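Minutes of the gripper comparison meeting, July
Project: Dandby laundry handling
Present: Lionel Naylor (chair), Joanne Catterall, Beverley Dawber, Maureen Ackroyd (minutes)
Apologies: Malcolm Bramwell

The meeting was opened at 2:00 p.m. The minutes of the previous meeting were accepted with one correction: in item 4 the word "left" must be "right" in both places.

1. Actions from the last meeting

Joanne has replaced the wrist cable on the spare arm. The order for new finger pads was sent to Raltau, and the delivery date is not yet confirmed. Malcolm's action on the controller manual stays open until he is back.

2. Washing machine task

Beverley reported on the unloading work. The task begins with the door open, the red and white clothes in the drum and the basket on the floor below the door. One arm keeps the door in its position and the other arm does the picking. Beverley prefers this division of work. Lionel asked if the door could be left free, so that both arms can pick. Joanne answered that she tried this in the earlier round and the door moved when the sleeve of a jacket was pulled against it. It was agreed to keep one arm on the door for the comparison, for both types of fingers.

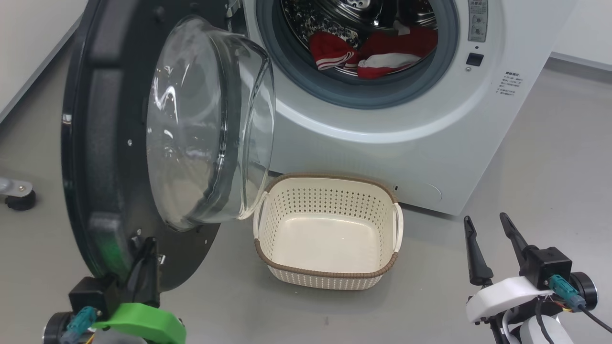

Which fingers will be used for the first series of trials?
The narrow two-finger set from Wollatberg will be used first, and the wide set from Orakzai will follow on the same arm after a new calibration.

Maureen asked that the calibration file is saved with the name of the finger set in it. In the last round two files had the same name and half a day was lost with finding the right one.

3. Results until now

Joanne presented the log. There are 1,462 grasp attempts recorded with the narrow fingers. She did not want to give a success rate yet, as the attempts from the first week were marked by two persons with different rules. In one case a garment that fell on the rim of the basket was marked as a success, in the other case as a failure. The group discussed this for some time. Decision: a grasp is a success only when the whole garment is inside the basket and the fingers are open again. Beverley will mark the first week again by this rule.

Lionel would like to have 4,000 attempts for each finger set before a report is written. Joanne thinks that this is too many for the wide set, because the change of pads takes long. No decision was made. The number will be discussed again when the pads are here.

4. Work on the table

The second part of the comparison is done on the gray work surface with the basket placed on it. It is easier there to study how the fingers go into a loose heap of cloth. Beverley explained that the narrow fingers enter well between two layers, but they often take only one layer and the rest of the garment slides out. With stripes and linings the camera software also makes errors: it can take a white part of a red garment for a separate piece. She proposes to train the segmentation with more garments of two colors.
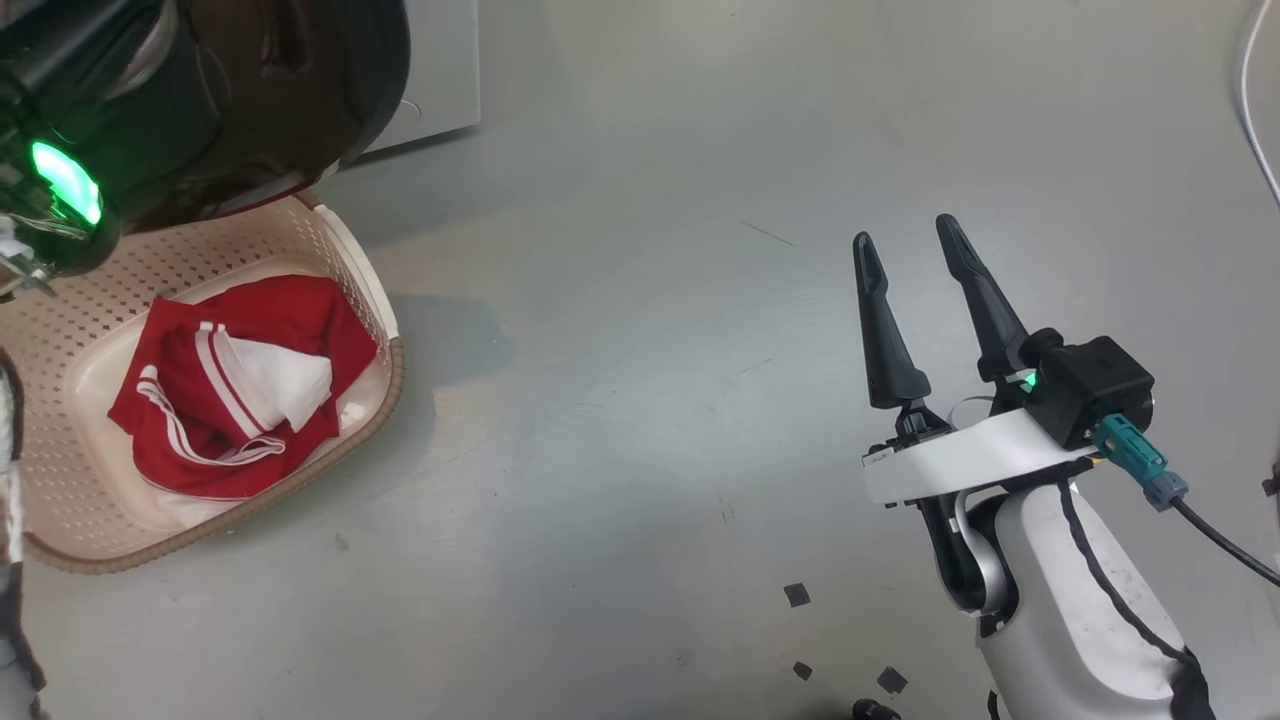 Red garment in the basket during table work, fingers open.

Lionel asked about the opening width. At this moment the operator sets it by hand before each series. Joanne will put a fixed value in the script, so that the two finger sets start from the same opening. Maureen reminded everybody that the surface should be cleaned before each series. Small scraps on it can be detected as objects by the software.

5. Head camera and controller

The head camera stays as it is for now. Beverley mentioned that the arm covers a part of the basket in many recordings, and she would like to test a higher position. Lionel agreed to a short test of 20 runs, after the narrow fingers are finished and not before.

About the controller, Joanne reported that the force limit stopped the arm 7 times in the last session. All stops happened when the fingers touched the edge of the drum. She does not want to raise the limit. She suggests a slower approach for the last part of the movement, and the others agreed with her.

6. Any other business

Maureen needs the purchase numbers for the pads before the end of the month.
The key for the tool cabinet must be put back in the drawer after use.

Actions
Beverley: mark the first week again with the new rule; make a list of two-color garments.
Joanne: fixed opening width in the script; slower approach near the drum edge.
Maureen: ask Raltau for the delivery date; write the naming rule for calibration files.
Lionel: speak with Malcolm about the controller manual.

The meeting was closed at 3:25 p.m. The next meeting will be called when the finger pads are delivered.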